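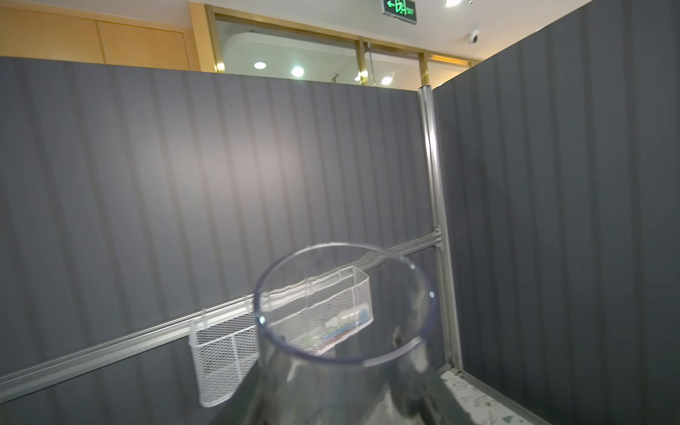 Saimi Räsänen wrote to us that she stopped buying closed boxes for her small things, and that since then she finds her scissors in the morning. She asked if other readers also keep their things in mesh baskets on a rail, and if the clear containers are worth the money.

Our answer to the second question is yes, with a small warning. A clear plastic container is good for pens, clips, buttons and tea bags, and you see from your chair when it is time to fill it again. But it shows everything, also the dust. Wash it by hand with mild soap and dry it with a soft cloth, because a rough sponge leaves fine lines in the plastic and after some months it looks gray.

About the baskets we can say more. In our Dalen office we hang white wire mesh baskets on an aluminum rail in front of the gray partition panels. We like it because the desk below stays free for work. Please put the heavy things low and only the light things in the baskets. Paper should lie flat, or it bends through the mesh. Very small items fall out, so these go first into a container and then the container can go into the basket, if it is not too tall.

If you want to try it, the Plunix storage list has 83 items this season, and the rail parts are on the last page. Members of the Clirndale center may borrow a set for 100 days before they decide. Bring it back clean, please, with all screws in the bag.

In October we will have again the swap table at Tretinar. Last time you brought 200 containers and many of them had no lid. We would be thankful if you look for the lid at home first.

Letters on this subject are still welcome, also short ones.

Print this item | E-mail this item

Contact the newsletter | © 2022 Clirndale | Back to top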